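Preltlow desk arm kit, reviewed after a term of club use

Our club bought the Preltlow to practise for the book-handling round of the Cedham student contest. The kit has six joints, a parallel gripper and a wrist camera on a short bracket. Assembly took 11 hours over three sessions. Two of the 472 screws were the wrong length, and the maker posted new ones.

The task is to turn one page of an open book without disturbing anything else on the desk. Out of 38 tries we got 31 clean turns. Most misses came from the gripper picking up two sheets. At close range the camera cannot focus on print, so we steer by page edges and the line of the spine.

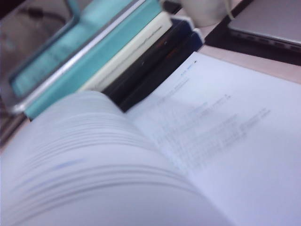
Zodwa Potgieter disagreed about the gripper: softer pads cured the double pick for her team, and she would change those before touching any code. We have ordered a set from Clolmont.

Noise is low. The base clamp slips on thick desk tops. The manual covers wiring well and calibration badly.

Suitable for clubs with one confident programmer. Spare bracket recommended.

Reviewed by Ieva Org, September 24, 2020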